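Open day at the Cirnlow testing laboratory

23 April 2022

The public health laboratory at Cirnlow opened its doors to visitors for the first time since the start of the pandemic. The building has handled most of the Covid-19 tests for the Pastow district, and until now the only people allowed past the front desk were staff and couriers.

Visitors had to book a time slot online. By the end of the afternoon 263 people had gone through, in small groups, with masks required indoors. My group started at the sample reception room on the ground floor, where a courier hatch opens onto the parking lot.

Maite Cabello, who manages the testing floor, led the tour. She said the busiest day of the winter brought in 1053 swabs, and that the night shift stayed until breakfast to finish them. Since then the numbers have dropped a good deal. On the Thursday before the open day the lab received 96.

Each swab arrives in a sealed tube with a bar code. Staff check the code against the request form, and anything that does not match goes into a separate rack until the clinic can be reached by phone. Cabello said mismatched names were the most common cause of a late result, well ahead of any trouble with the equipment.

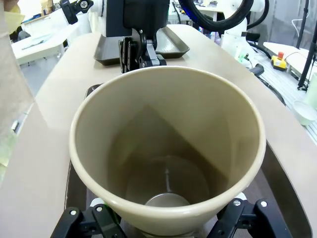
From reception the tubes go upstairs to the extraction room, which we saw through a window. The samples are processed in plates, and one position on each plate is kept for a control, so a full plate holds 95 patient samples. If the control gives the wrong reading, the whole plate is run again. A man in our group asked how often that happens. Cabello said it was a few times a month in January and less often now.

The last stop was the sequencing room, set up last August in what used to be a records store. A share of the positive samples is sent there to find out which variant is involved. The results go to the district health office every week. The room is small and warm, and we went in four at a time.

Questions were taken in the canteen afterward. Most were about home tests and whether people still need to report them. The answer was yes for now, through the district website. One woman wanted to know if the drive-through site on Agbayani Road would reopen. Cabello said that decision was up to the health office – the lab could take the extra samples if it did.

Parking was tight, and the number 4 bus stops a ten-minute walk away. The lab plans a second open day in the fall, with a session for high school students in the morning. Booking will be through the same page.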